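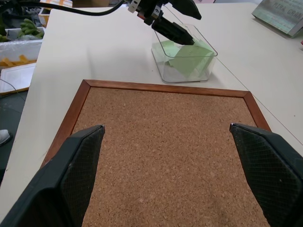
Ticket 645
Product: Ondex Capture, version 2
Category: Sound and picture sync
Status: Closed (with one open remark, see the end)

Summary: Sound runs ahead of the picture on a transfer of an old television concert. The first reel is good, all later reels are wrong.

We are transferring a concert special that was taped for television at the Lillside ballroom and shown only one time. The picture is on videotape. The sound exists twice: a poor mono track on the videotape itself, and a much better mix on quarter-inch reels, which came to us with the papers of the band's old management. There are 5 reels. We want to put the sound from the reels under the picture, because on the videotape track the piano is almost gone and the brass is distorted in all the loud parts.

The reels are played on an Ormsby machine and go through the Ormsby converter into Ondex Capture. The videotape was captured earlier on a different computer.

Reel 1 was perfect. We lined up the first drum hit by eye, and at the end of the reel the singer's mouth and the voice were still together. With the next reel we did exactly the same thing. At the start it was good. At the end of the opening song the voice was 200 milliseconds before the mouth, and at the talking part between the songs it was so bad that the audience laughs before the joke is finished. Moving the whole track only moves the problem to a different place.

What we expected: all reels stay together with the picture, same as the first one.
What happened: the sound starts correctly and then goes ahead, steadily, until the reel ends. On the next reel it starts correctly again and goes ahead again.
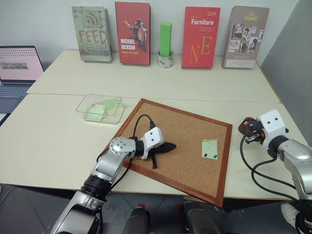 Logged by the Wusside Sound Archive transfer desk, May 2018

I write down the steps in the order we did them, also the ones that were not useful, so that the next person doesn't need to repeat them.

Step one. We suspected the tape. Old tape can shrink or stretch, and these reels were kept in a garage for a long time. But a damaged tape does not drift in such a regular way. I compared the drift after each song and it grows like a straight line. I would expect a damaged tape to wander. Not the tape, I think.

Step two. We suspected the machine. The pinch roller of the Ormsby was cleaned and the reel was played again. Same result. Then we played the first reel again, to have a comparison under the same conditions. Now the first reel was also drifting! The old file of this reel is good and the new file is bad, from the same tape on the same machine. This was the most useful thing we did, and I am sorry that we did not do it at the beginning.

Step three. We suspected the speed of the machine, maybe changed since the first transfer. There is a line-up tone at the head of the first reel. I played it directly to the headphone output, not through the computer, and measured it with the small tuner that our piano technician left here. It reads the same as in my notes from the first transfer. So the speed of the machine is good. After this I stopped to look at the tape side.

Step four. We put both files of the first reel under each other in the editor. The beginning matches. At the end the new file is shorter. I listened many times to the ballad with only voice and guitar, and I can't hear a difference in pitch. My colleague says she can hear it. I believe she hears the difference in level, because the new transfer is a bit louder, but we did not have time to make a blind test.

Step five. We restarted the computer, changed the cable between the converter and the computer, and turned off the virus scanner. No change. I did not expect any change from the virus scanner, but the help page asks for it.

We then sent the two files and the session report to Ondex and waited.

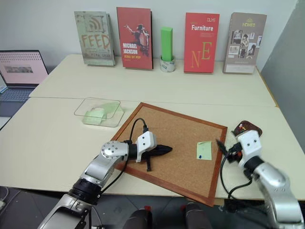 Ondex Support replied: Thank you for the two files and for the comparison of the first reel. The length difference between them matches a pull-down, so please open Session, then Clock, and look at the line called "Pull." If it says "Down," set it to "None." Your session report shows that the program was updated between the first reel and the others. During this update the session template can be replaced with the broadcast template, and in the broadcast template the pull-down is on. The setting is not shown in the main window, only in the Clock page. Please also look if the converter is following the program or its own clock. Do not change both at the same time, or you will not know which one helped.

Back to us. The line did say "Down." I am quite sure we never touched it, and I did not know that the page exists. The converter was following the program, so it was sampling slightly too slowly, and the files were still marked with the normal rate. When such a file is played, it goes slightly too fast. This explains why the sound is ahead and also why the drift is a straight line.

We set it to "None," left the converter as it was, and captured the first reel for the third time. It now has the same length as the good old file. The last chord of the reel ends together with the drummer's hand on the cymbal.

For the other reels we had two possibilities. The first is to correct the existing files by telling the editor the true rate and converting them. The second is to play the tapes again. In the first tests the conversion sounded clean to me. We still decided to play the tapes again, for two reasons. The archive copy should be a direct transfer, and the notes for a broadcaster become much simpler. The tapes are in good condition and were not shedding.

Result after the second transfer:
First reel: we keep the original file.
Second reel: together from start to end. The audience laughs after the joke.
Third reel: together. There is a splice in the middle of the medley where the television version has a longer dance break, so the sound must be cut there. This is an edit of the period and has nothing to do with this ticket.
Fourth reel: together, but the left channel drops for a moment before the gospel number. It is on the tape. I heard it in the same place in both transfers.
Fifth reel: together. After the closing song the reel goes on with the band talking and somebody asking for the piano to be tuned. There is no picture for this. We keep it in the archive file and leave it out of the synced version.
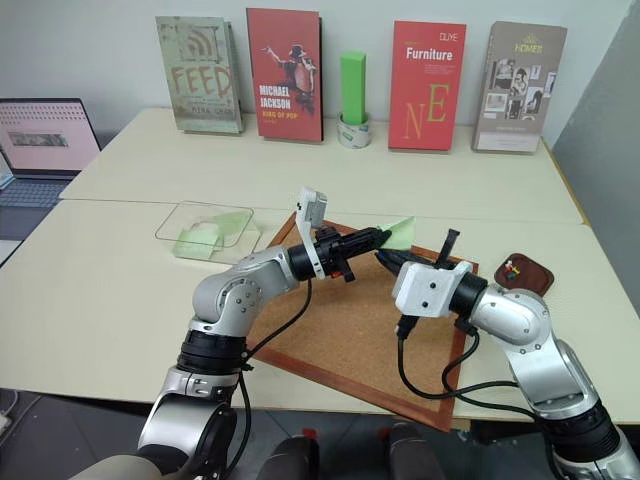
Can the files captured with the wrong setting still be used for listening?

They can be used for listening copies, as the music is complete and the speed error is very small, but they should be marked clearly and never be put under the picture without conversion.

We renamed ours with the word DRIFT in front and moved them out of the project folder. One of them was already sent to the person who writes the liner notes, and we have asked for it to be replaced. The song timings in the draft were taken from that file and will be corrected before the text goes to the printer in June.

Changes at our desk:
The Clock page is now on the paper checklist, directly after the azimuth adjustment.
After every program update we capture the line-up tone and compare it with the reference file before any real tape is played.
The session report is saved with each reel. Before, we saved it only with the first one, and it was luck that support could read the update from it.

Request to Ondex: please show the pull setting in the main window, next to the sample rate. A small letter is enough. It would also help if the update asks before it replaces a template – ours had the channel names for the whole project, and these were gone too. I typed them again from the box labels.

Ondex Support has passed on the request about the main window. For the template question we have no answer yet, therefore this part of the ticket stays open. The sync problem itself is solved and can be closed.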